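Hudville Robotics Capstone – Wurkent Project Report
Section 3: Simulation Work

The Wurkent team was asked to develop a pick-and-place routine for produce and to test it in simulation before requesting time on the laboratory arm. Work on the scene began in February under the supervision of Consolacion Mercado. The task uses a single wicker basket on a table, with other household objects left nearby as distractors.
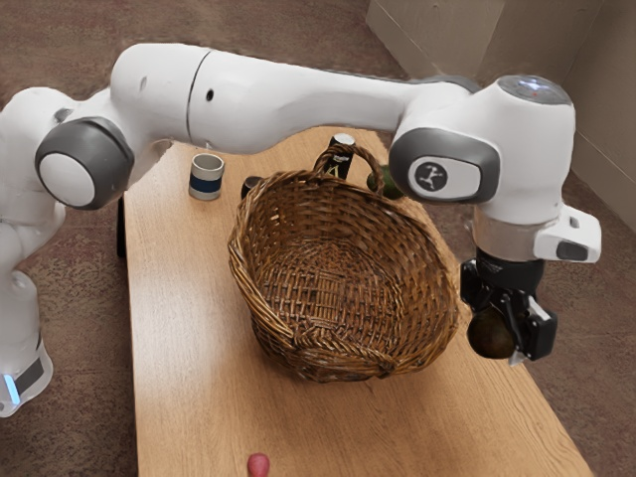
Figure 1. Gripper holding a dark round fruit beyond the right rim of the basket.

Training used 3,000 simulated episodes. Object positions were changed at the start of each episode – the basket was moved only within a small area. A separate set of 100 episodes was reserved for evaluation. In eight of these the fingers touched the basket handle, and the approach height was revised accordingly.
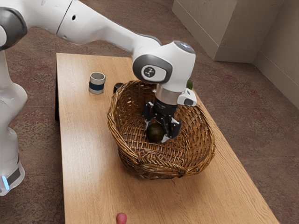

Figure 2. Gripper fingers spread around an avocado at the bottom of the basket.

Grasps close to the basket wall remain the least reliable. The team recommends a slower descent for these positions.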